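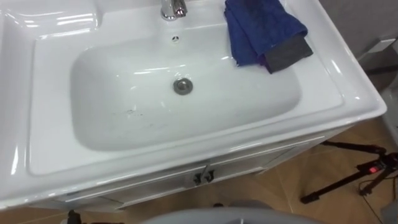 **Gunārs Koppel** wrote:

I would not buy a softener before you know the number. You say that the water in Witlow is "very hard," but who measured it? In my experience people look at the kettle, they become afraid, and then they spend money. Please test first and write the result here.

---

**basin_and_bread** wrote:

Thank you for the quick answer. You are right that I did not give the number in my first post, so I did the test with drops this morning. It says 257 ppm as calcium carbonate. The paper in the box says that everything over 180 is "very hard," so I think I was not wrong with the word.

We are two adults and one child, in a house with one and a half bathrooms. The offer I have is for a Bramitz softener with one tank, 1096 dollars with installation. Salt is extra. My wife thinks it is too much for some white spots. I think it is cheaper than a new water heater, but I cannot prove it.

---

**Gunārs Koppel** wrote:

Good, now we can talk. 257 ppm is 15 grains per gallon. It is hard, but it is not a disaster. I lived for nine years with more than this and I had no softener. I flushed the water heater two times a year, and I changed the shower head once. If your heater is electric, please also look at the lower element, it suffers first.

My opinion is that you should keep the money.

---

**Gediminas Grīnberga** wrote:

I must disagree with Gunārs, with respect. He flushes his heater two times a year, but most people do it never. A softener works also for lazy people. I include myself here.

To the first poster: please ask how the offer is calculated. With three persons and maybe 70 gallons each per day, you have 210 gallons. Multiply by 15 grains and you get 3150 grains per day. If the unit is sized for 24,000 grains, it will regenerate about once a week, and this is a healthy rhythm. If they want to sell you 48,000, ask them why.

Also check if the regeneration goes by meter or by timer. I had a Ploller with a timer and it used salt even when we were away on vacation in April. It made me very angry when I saw the salt tank.

---

**basin_and_bread** wrote:

It is by meter, I asked. The size is 32,000. The seller is Dambrauskienė Water, a family shop, and they were polite and did not push me.

One more question, because my wife reads this too. Is it true that soft water feels slippery and you cannot wash off the soap? She tried it in a hotel and she did not like it at all.
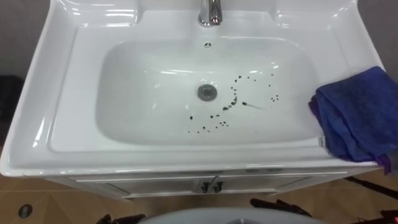
*The bathroom sink, with faucet and drain.*

For the bathroom I have only small demands. I would like to wipe the chrome with a cloth and be finished, without vinegar every Saturday. The kitchen is more important for us, and the dishwasher most of all.

---

**marsh_tuba** wrote:

The slippery feeling is real, but one gets used to it. You need much less soap than before, and this is the mistake which everybody makes in the first month. We use half of the shampoo now. My daughter still complains about her hair, so I will not promise you anything.

Please leave the outside tap on hard water. The garden does not like the sodium, and it is a waste of salt.

---

**Gunārs Koppel** wrote:

And the kitchen cold tap also on hard water, if you drink from it. For this the installer must have access to the pipe before the softener. In some houses it is easy and in some houses you open a wall. Ask about it before you sign, because in the price of 1096 it is perhaps not included.

I still say that vinegar costs four dollars.

---

**Gediminas Grīnberga** wrote:

Gunārs, the vinegar does not go into the dishwasher pipes by itself. And many faucet makers do not want vinegar on the finish if it stays long. Wipe, rinse, dry, and do not leave the wet paper towel around the faucet overnight as they show in videos. I lost the shine on one faucet like this.

---

**basin_and_bread** wrote:

I called the shop. The separate line for the kitchen is 140 dollars more, no wall to open, because our pipes go through the basement. They also said that I can wait until spring and the price will stay the same.

So we have decided to wait. I will flush the heater this weekend as Gunārs does it, and look at what comes out. If it is a lot of sediment, I buy. My wife agrees with this, but she wants to see the bucket herself.

---

**Gunārs Koppel** wrote:

Turn off the power to the heater before you drain it. Many people forget this and burn the element. And open a hot tap upstairs, otherwise it drains very slowly.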